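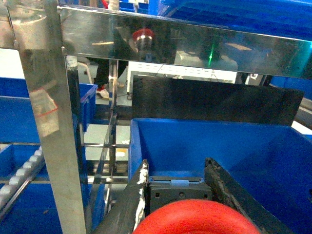 View from the wrist, jaws open, blue bin to the right

Subject: Re: [shop-robots] Grip tape on home-built fingers
Date: June 10, 2022

Sorry for the slow answer, I've been in the shop most evenings and the laptop stays at home because of the dust. I'll quote the bit I'm replying to and then ramble.

> We're on our second set of fingers and still can't decide what to
> face them with. Bare printed plastic slides off everything, the foam
> tape grabs well for a day and then shears, and the dip-on rubber
> came off in one piece like a sock. You folks at Prillby seem to have
> settled on something. Is it holding up? And are you still using the
> wrist camera to line up over the bin, or did you give in and put
> one overhead?

"Settled" is generous! We've been through the same list as you, pretty much in the same order. The fingers on there at the moment have been faced and refaced more times than I'd like to admit, and the left one still has patches of white on its inner face that I can't shift. I've had a go with a plastic scraper, with citrus cleaner, and with a heat gun on low (don't, the edge goes soft before the glue does). At this point I've decided it's structural.

What I'd say about facing is that the prep matters more than what you stick on. We used to wipe the finger down and go straight to tape. Now I scuff it with 120 grit, wipe it, leave it alone over supper and come back to it. The last lot went 933 picks before a corner lifted, and the lot before that, same roll of tape, didn't make it to 46. I can't claim that's a proper test, as the parts in the bin were different, but it's a big enough gap that I'm a believer.

Worn isn't always bad, by the way. The right finger is scuffed all over and I swear it holds small parts better than it did when it was new. I wouldn't rush to replace yours just for looks.

On the camera — still on the wrist, no overhead. I know, I know. The Tessier build has a lovely one on a boom and I was jealous all through last August. But our station has a great slab of polished stainless running across above the bin, and anything we hang up high ends up staring into it. Even from the wrist we get reflections. Somebody's red cap shows up in that plate, the green light shows up in it too, and our first go at finding parts by colour was hopeless for exactly that reason. The fix was dull: we mask everything above the rim of the bin and don't let the code look there at all. It took 11 lines, most of them comments.

The other thing that helped was standing a matte black board up behind the bin. Before that the back edge of the bin was blue against more blue (we have blue bins everywhere, they came as a lot from the Bosley clear-out and I'm not buying others) and the edge finder would wander off into the racking. With the board there it gets a nice hard line. If you do only one thing out of this whole message, do that. Matte, mind you. Gloss will put you right back where you started.

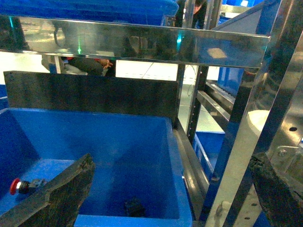

Small dark part in the bottom of the bin, board behind

Dark parts are our sore spot. Blue floor, dark cube, and then a black finger coming in over top of it all. The code will happily decide that the tip of the finger is the part and announce that it's arrived. We mask the fingers out as well now, with a fixed shape for the open position and another for closed, and it behaves as long as we don't ask it to look while the jaws are moving. I'd love to hear if anyone has a tidier way. I did think about painting the fingers some daft colour, but see above re: nothing staying on them.

You didn't ask about the table, but I'll tell you anyway. We do all our jaw alignment over a plain white tabletop now, well away from the bin. Open the fingers wide, take a still, and check that both tips come to the same height in the picture. If one's lower you've got a finger seated crooked.

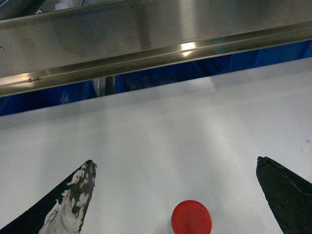

It's a five-minute job once you've done it a couple of times, and it has saved us a lot of swearing. Before we had the habit, I chased what I thought was a calibration fault for 2 whole evenings and it was a finger screw I hadn't done up. Watch for glare off any metal nearby when you do it. I throw a rag over ours if it's bad, and I re-shoot if there's a hot spot anywhere near the tips.

The drawings for the finger blanks are in the Bultstead folder, the newer file, not the one with "final" in the name. The mounting holes are slotted so they ought to suit your jaws, but measure first and tell me if they don't. I'm happy to print you a pair if your machine is still down, you'd just have to cover the postage.

And if anybody on the list has tried cast urethane pads, please speak up. I've got a tin of the stuff on the shelf and I'm a bit scared of it.

Cheers from Prillby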